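Getting Rings, Grease and Glue off a Pale Tabletop

Filed under: Kitchen, Surfaces

A white table is a wonderful thing for the first afternoon you own it. After that it becomes a diary. Ours has recorded every cup of coffee since April, a turmeric episode, and one evening when Máté Bodnár decided to fix a shoe on it.

I have tried most of what people swear by, including several things I would not confess to the person who sold me the table. What follows is the part that worked, in the order I'd try it.

Start with dish soap. A few drops in a bowl of warm water, a soft cloth, wrung out hard. Most of what looks like a stain is dinner. Wipe, rinse the cloth, wipe again with plain water, and dry it with a towel. Skipping the rinse leaves a film that grabs dust, and by the weekend you'll be blaming the table.

For coffee and tea rings, mix baking soda with enough water to make a paste like soft frosting. Spread it on the ring and go do something else for ten minutes. Wipe it off with light pressure. If a shadow remains, do it a second time before you reach for anything stronger. Impatience has ruined more tables than coffee ever will.
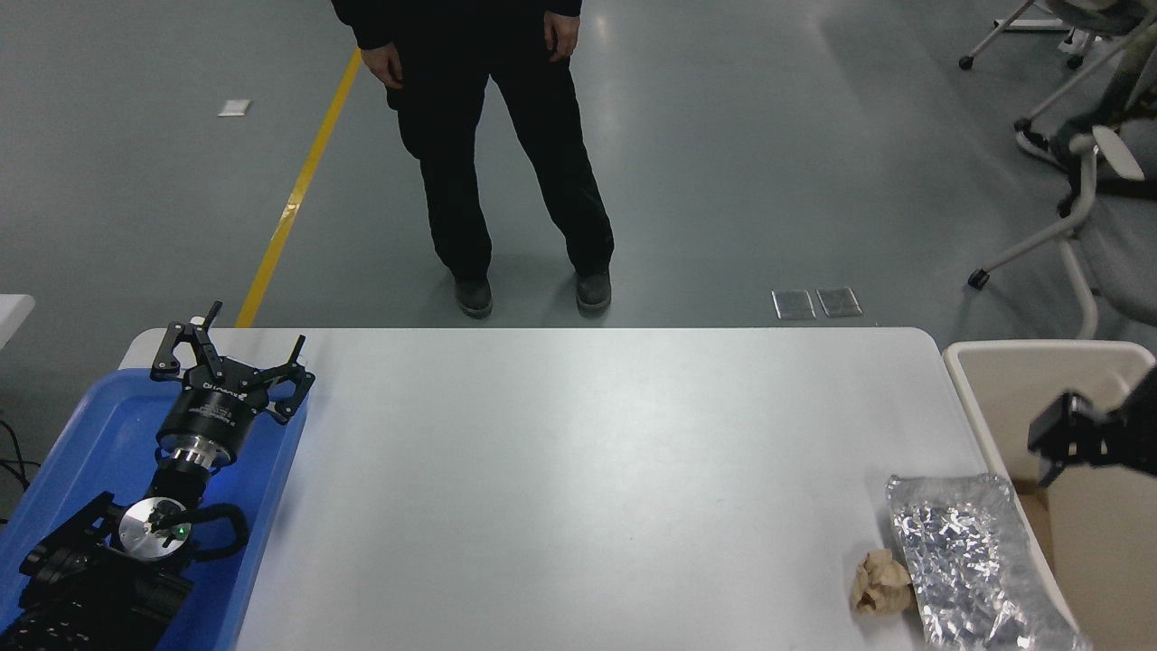

Can you use a melamine sponge on a glossy white top?
Only as a last resort, and try it on the underside first. Those sponges are very fine sandpaper with good publicity, and they'll take the shine down along with the mark. Keep it damp, press lightly, and stop as soon as the stain fades.

Grease is its own department. Fresh grease gives up with soap. Old grease, the kind that has turned to varnish near the spot where the frying pan always lands, wants a warm soapy cloth laid flat on top of it for five minutes. Then scrape with an old plastic card held low. My library card from Grastside has done this job for years and is no longer accepted at the library.

Tape gum and sticker residue come off with cooking oil. Rub in a little, wait, roll the goo away with your thumb, and then wash off the oil with soap. Hülya Çınar uses mayonnaise and gets the same result, plus a kitchen that smells like a picnic. Labels with a plastic face peel better if you warm them with a hair dryer first. Go slowly and pull the label back over itself, almost flat to the table.

Superglue is where you find out what your tabletop is made of. Acetone melts some plastics and dulls a lot of finishes, so keep it in the bathroom until you've tested a hidden patch with a cotton swab. Often a hard bead of glue will pop off with the plastic card and some muttering. Máté's did, mostly.

Ballpoint ink: rubbing alcohol on a cotton pad, dabbed on, never swirled. Swirling turns a small line into a large blue cloud. Change the pad as soon as it picks up color. Permanent marker answers to the same treatment, though it sulks longer.

Turmeric is a special case. Soap, then paste, then put the table near a sunny window for a day or two if it will fit. Sunlight fades that yellow better than anything in a bottle. Etelka Kozma told me this and I didn't believe her – I owe her an apology and probably a curry.

What to keep off it altogether: scouring powder, steel wool, bleach left to sit, and the green side of any sponge. If you already have fine scratches, a dab of white non-gel toothpaste on a soft cloth can make them less obvious. It won't fill anything in. It also makes breakfast taste like mint if you don't rinse.

Coasters help, of course. We own 4. They live in a drawer, where they have stayed in perfect condition.

More in Surfaces: Cutting boards that smell of onion – Cloudy glass shelves – The stove hood, a reckoning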